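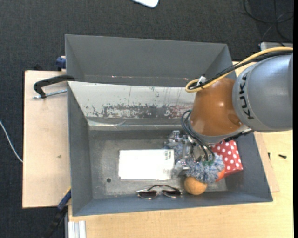

Estrich im Altbau, Trockenschüttung oder doch nass?

mauerwerk_mia
Hallo zusammen, kurze Frage, muss das bis Ende Juni entscheiden. Altbau, Holzbalkendecke, erstes OG, 16 Quadratmeter Schlafzimmer. Gefälle zur Fensterseite, der Schreiner sagt 6 cm auf die ganze Breite. Dielen sind raus, Balken sehen gut aus, alte Schlacke noch drin. Jetzt zwei Angebote:
Firma Antunes will die Schlacke drin lassen, Rieselschutz drauf, Trockenschüttung, Gipsfaserplatten. 1699 Euro mit Material, ohne Bodenbelag.
Der andere will Fließestrich auf Folie. Hat keinen Preis genannt, kommt "noch".
Was würdet ihr machen? Haus ist von der Oma, Unterlagen gibts keine.

Kellerkind
Fließestrich auf Holzbalken ohne Statiker? Finger weg. Rechne mal das Gewicht aus.

tobi_sued
Trockenschüttung. Fertig. Hab ich in drei Zimmern, nie wieder was gehört davon.
Bei 6 cm an der tiefen Stelle aber gucken, was der Hersteller als max. Höhe ohne Zwischenverdichtung angibt. Steht im Datenblatt.

Joaquim Calado
Muss da etwas widersprechen. Trockenschüttung ja, aber die Schlacke würd ich nicht blind drin lassen. Hatte ich bei mir auch, war stellenweise feucht unterm Fenster. Erst mal an mehreren Stellen aufgraben, gerade an der Außenwand. Balkenköpfe anschauen, mit dem Schraubenzieher reinstechen.
Und 1699 ist für den Umfang ok finde ich. Ist Randdämmstreifen dabei?

mauerwerk_mia
Randstreifen steht nicht drin, frag ich nach. Balkenköpfe hat der Schreiner angeblich geprüft, aber nur zwei glaub ich.

Kellerkind
"Angeblich" und "glaub ich" - genau so fängts an.
Alle freilegen. Kostet einen Nachmittag.

fuge77
Bitte nicht die Schlacke rausreissen!! Die ist euer Schallschutz. Ich hab sie damals raus und durch Mineralwolle ersetzt weil alle geschrien haben, und jetzt höre ich unten jedes Wort. Jedes. Masse ist durch nichts zu ersetzen, schon gar nicht durch Wolle.

Joaquim Calado
@fuge77 raus hab ich nicht geschrieben. Aufgraben und nachsehen. Wenn trocken, bleibt sie drin.

fuge77
Ok dann sind wir uns einig, hab zu schnell gelesen.

Leonilde Magalhães
Moin. Wir haben vor zwei Jahren das Gleiche durchgezogen, Haus ungefähr gleiches Alter. Schüttung war Tundix, Platten darüber Rarar, zweilagig verklebt. Ablauf bei uns:
Laser aufgestellt, Höhe ringsum angezeichnet. Rieselschutz, an den Wänden hochgezogen. Schüttung mit Abziehlehren, immer von der Tür weg gedacht, also hinten anfangen und rückwärts raus. Dann Platten von der Tür aus verlegt, sonst trampelt man alles wieder kaputt.
Was ich anders machen würde: mehr Säcke bestellen. Uns fehlten am Ende welche und die Nachlieferung hat ewig gedauert. Zimmer stand halb fertig und wir haben im Flur geschlafen.

tobi_sued
Tundix hatte ich auch, staubt wie sau. Maske auf.

Leonilde Magalhães
Stimmt, hatte ich verdrängt. Türen abkleben!!

Kellerkind
Von Rarar halt ich nix. Die Falze waren bei mir so ungenau, dass ich jede zweite Platte nachschneiden durfte. Drimavier ist teurer aber da passt es.

Leonilde Magalhães
Kann ich nicht bestätigen, bei uns saßen alle. Vielleicht schlechte Charge?

Kellerkind
Oder du hast gute erwischt :) Ist bei mir aber auch schon länger her, geb ich zu.

mauerwerk_mia
Danke euch, das hilft schon sehr. Noch was: kann man den Drimavier-Kram selber verlegen oder eher Fachfirma? Ich bin handwerklich so mittel. Regale ja, Fliesen nein.

tobi_sued
Kannst du. Zu zweit. Das Abziehen ist das Einzige, wo man Gefühl braucht, der Rest ist Puzzeln und Kleben. Stichsäge für die Heizungsrohre.

Joaquim Calado
Bei 6 cm Höhenunterschied würd ichs als Anfänger nicht selber machen. Die Schüttung setzt sich, wenn man sie schlampig einbringt, und dann hast du nach einem Winter die Fuge an der Fußleiste. Meine Meinung, andere dürfen anders.

tobi_sued
Dürfen sie auch. Meine Frau und ich waren totale Anfänger. Setzt sich nix.

Joaquim Calado
Wieviel hattet ihr auszugleichen?

tobi_sued
Knapp 3. Ok, Punkt für dich.

bodenlos
Hänge mich mal dran. Hat jemand die Türhöhe bedacht? Wenn sie an der höchsten Stelle noch Schüttung und Platten und Parkett drauf packt, geht die Tür nicht mehr auf. Bei uns musste die Zarge raus, Altbautür, lichte Höhe danach noch 207 minus Schwelle, gerade so gegangen. Vorher messen!

mauerwerk_mia
Mist. Daran hat keiner gedacht, auch die Firma nicht. Tür ist auf der hohen Seite. Mess ich heute abend.

fuge77
Alternative: Balken seitlich auflaschen und wieder Dielen drauf. Bohlen links und rechts an den Balken schrauben, mit Laser ausgerichtet, Oberkante frei wählbar. Baut auf der hohen Seite fast nix auf. Und du behältst einen richtigen Holzboden. Versteh eh nicht warum alle immer Platten wollen.

Kellerkind
Das ist tatsächlich der beste Vorschlag hier. Macht aber mehr Arbeit und der Trittschall ist schlechter.

fuge77
Mit Filzstreifen auf den Bohlen gehts. Und Schlacke bleibt ja drin.

mauerwerk_mia
So, gemessen. Mit Platten und Parkett müsste ich das Türblatt kürzen, und zwar ordentlich, da kommt man schon in die untere Füllung rein. Will ich nicht, sind die alten Türen von Oma.
Hab den Schreiner gefragt wegen Auflaschen, er meint geht, schickt was. Antunes hab ich noch nicht abgesagt. Fließestrich ist raus.

Joaquim Calado
Gute Entscheidung. Lass ihn bei der Gelegenheit die restlichen Balkenköpfe aufmachen, wenn er eh dran ist.

Leonilde Magalhães
Und mach Fotos von den Leitungen bevor alles zu ist. Wir haben prompt in ein Heizungsrohr geschraubt.

bodenlos
Was nimmst du für Dielen? Douglasie oder Fichte? Steh vor der gleichen Frage im Kinderzimmer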